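About Briro

Hi, I'm Trinidad Aguirre, and I started Briro in January with one question I couldn't leave alone: can a machine do the boring chores yet? The ones at home, the ones on the shop floor, all of it.

I'd spent years sorting screws and washers for a small repair shop in Molton (31 drawers, every Friday!), so I had a personal interest. My answer so far is "some of them, on a good day". Towels are hard. Cups are pretty easy. Lids and latches are where I lose whole afternoons – people pop one open without looking, and a two-fingered gripper has to get everything lined up first.

We're a team of 2, plus whoever drops by for coffee. Last year we logged around 2,000 tries at small jobs like these, and I still get excited when one goes right. 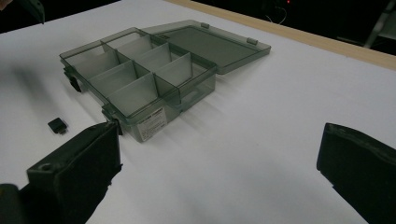
Divided organizer box with its lid open, gripper at the front corner.

If you've got a chore you're sick of, write and tell me about it. I read everything – even the long ones.

Contact | © Briro | Back to top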